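4.3. Hétérogénéité des objets déposés et choix de l'unité de rangement

Les inventaires domestiques dont on dispose en ergonomie du rangement reposent pour la plupart sur des classes fonctionnelles : vaisselle, textile, papeterie, jouets, articles de sport, décoration. Ces classes conviennent à la description d'un placard en régime stable. Elles décrivent mal ce que l'on trouve sur une surface de dépose, c'est-à-dire un plan horizontal sur lequel des objets sans parenté d'usage séjournent entre deux affectations. Le corpus Lacerda, constitué de 1078 fiches d'objets relevées sur des plans de ce type, permet d'examiner la question sous un autre angle, celui de la géométrie d'encombrement et des contraintes de pose.

Nous appelons lot un ensemble d'objets présents simultanément sur une même table. La définition n'impose ni propriétaire commun, ni pièce d'origine commune. Un lot est dit mixte lorsqu'il réunit au moins 3 classes fonctionnelles. Ces lots sont les plus difficiles à traiter par les consignes habituelles (« ranger avec les semblables »), puisque aucun objet n'y possède de semblable.

La figure 3 montre un lot mixte sur une table beige clair. On y relève une raquette de tennis posée à plat, un objet cylindrique bleu à motifs couché en travers du tamis, un petit cadre de bois tenu debout et, au fond à gauche, une boîte d'activités à loquets munie d'une poignée métallique. Le lot ne comporte pas deux objets de même classe. Il présente en revanche des propriétés de pose nettement différenciées, que nous détaillons dans l'ordre retenu pour la grille Drolska.

Objets plats à grande emprise. La raquette en est le cas type : faible hauteur, longueur élevée, contour non convexe. Posée en diagonale, elle neutralise une portion de la table très supérieure à sa surface propre, les zones situées de part et d'autre du manche étant peu exploitables pour des objets de base large. La grille lui attribue la cote d'encombrement maximale, soit 4, et recommande un rangement vertical par suspension ou dans un casier étroit. Le cordage interdit par ailleurs d'en faire un support durable. Une charge ponctuelle posée sur le tamis est acceptable pendant la durée d'un tri, mais elle ne doit pas être reconduite dans le plan de rangement définitif.

Objets cylindriques. Leur cote d'encombrement est modeste, leur cote de stabilité faible. Couchés, ils appellent une butée ; la pratique courante consiste à les poser sur ou contre un objet voisin dont le relief limite le roulement. La superposition d'un cylindre et d'un objet plat, comme sur la figure 3, crée une dépendance d'ordre : l'objet plat n'est plus prélevable sans déplacement préalable du cylindre. Le codage retient cette dépendance sous la forme d'une relation orientée entre les deux fiches. Nous n'avons pas cherché à distinguer les cylindres selon leur contenu supposé, l'enveloppe seule étant pertinente pour la pose.

Objets à orientation imposée. Un cadre contenant une image peinte a un haut, un bas et une face. Il peut être stocké dans n'importe quelle position, mais son exposition n'en admet qu'une. La tenue par un angle inférieur, visible sur la figure, laisse dégagée la majeure partie de la face et permet de contrôler l'orientation avant la pose. La surface recouvrant l'image, légèrement réfléchissante dans le cas présent, conduit à exclure l'empilement face contre objet dur. La grille prévoit un intercalaire souple pour toute fiche portant la mention « face fragile », indépendamment du format.

Objets autoporteurs à éléments mobiles. La boîte d'activités relève de cette catégorie. Sa forme parallélépipédique et sa poignée supérieure en font l'objet le plus simple à transporter du lot, et sa base plane autorise une pose en fond de table sans calage. Ses trois portes, orange, verte et jaune, sont équipées de fermetures de laiton de types différents : loquet, petit crochet, verrou coulissant. Chacune constitue un élément susceptible de s'ouvrir en cours de transport, d'où une consigne de vérification avant levage. La face avant doit rester accessible si l'objet est destiné à un usage fréquent, ce qui impose un dégagement d'au moins 12 cm devant les portes sur l'étagère de destination.

L'ordre de traitement se déduit des cotes et des relations de dépendance. Pour le lot considéré, la procédure prescrit de retirer d'abord le cylindre, puis la raquette, ce qui libère la zone centrale ; le cadre et la boîte sont affectés ensuite, sans contrainte mutuelle. Une procédure fondée sur les classes fonctionnelles ne fournit aucun ordre, chaque objet formant à lui seul une classe. L'unité de rangement pertinente nous paraît donc être la relation de pose, complétée par la classe fonctionnelle au moment du choix de la destination.

Deux limites sont à signaler. La grille ne tient pas compte de la fréquence d'usage, variable que le protocole Guvska intègre au prix d'un suivi long. Elle suppose en outre que la table soit traitée comme un tout, alors que les occupants procèdent souvent par retraits isolés, au gré des besoins.

Figure 3. Lot mixte sur surface de dépose : raquette, objet cylindrique, cadre et boîte d'activités à loquets.

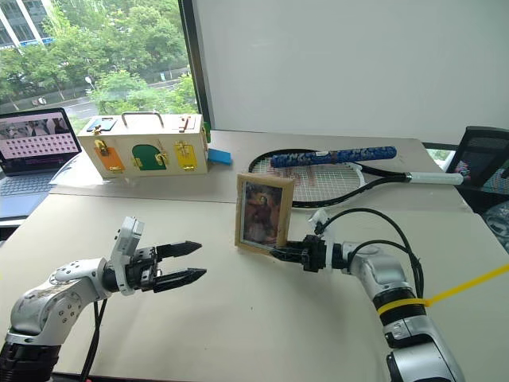
Trí Lương objecte que la dépendance d'ordre est surestimée dans ce type de codage : un occupant qui veut la raquette soulève les deux objets ensemble ou fait glisser le cylindre sur le côté, sans y voir une étape distincte, et la relation orientée devrait selon lui être réservée aux empilements dont l'objet supérieur est lourd ou fragile.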